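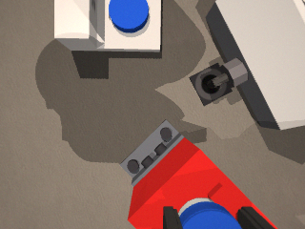 4.2 What changed at the packing benches

I spent most of December at the Prillthorpe site, sitting in the corner of the packing hall with a notebook and too much coffee, and I'll say up front that I liked the place a lot. Kalance had put in nine robot cells the year before. Before that, every small unit was picked up, plugged in, tested and boxed by hand, and the people who did it could tell a bad connector by the way it felt going in. That feel is what I kept coming back to in my interviews (see also section 3).

Figure 3 at the top of this section comes from the simulator the bench crew now uses to rehearse a new task. The two black gripper fingers are over the red part with the blue button between them, and a second blue button sits on the white device further up. Custódio Baptista, who had 204 shifts on the old line logged the year the cells came in, told me he thought the whole thing looked like a toy at first. Then he spent an afternoon moving the fingers a little at a time and got hooked! "It's the same job," he said, "only I do it with my eyes now."

I don't fully agree with him, and we argued about it over lunch. On the old line a new hire learned by standing next to somebody. In the simulator you sit alone, and the talk that used to go on across the bench – who's tired, which batch is acting up, whose kid is sick – has moved to the break room or gone away. Six of the people I interviewed brought this up before I asked.

Cristóvão Carrilho ran the Huvia trials and sees it differently. His crew went through 2000 practice runs before the first real one, and he's proud that the two newest people on the team set up a good share of them. They would have waited a long time for that kind of say at the old benches, where the senior hands decided how a part was held and that was the end of it. McKinnon, the older building across the yard, still works that way, and I heard grumbling from both sides of the yard about who had the better deal.

Pay is the sore spot. Rehearsal hours were first booked as training, at the lower rate, and it took the crew until spring to get that changed. I come back to the rate question in section 5, along with the shift logs.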